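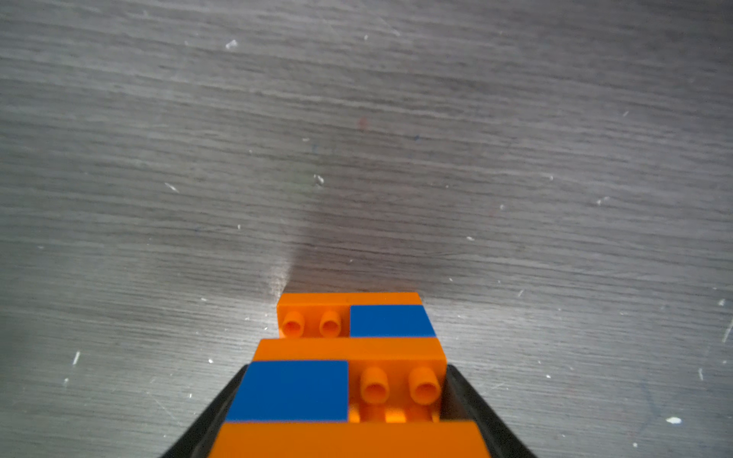 First gripper for the makerspace, and I've got 2,000 pounds to spend by the end of February! I've been comparing the Tronder arm with the Wemow one, and both fit if I'm careful. What I can't work out is fingers. Gripping a stack of orange and blue toy bricks is fine with plain black ones, but we'd love to move on to softer things later. Should I buy a second set now or keep the money back?
Plirodetti

Keep it back! Great project, by the way. I'd put 300 aside for spares and cables before you even think about extras (my first order came to 891 and I'd forgotten the power supply, argh). Ask both sellers whether the fingers unscrew or come as one piece with the gripper. If they unscrew, you can buy soft ones whenever you like, or print your own and have a lovely time doing it.
Kemppainen

wemow, mine's been brilliant. get 2 sets
brickbench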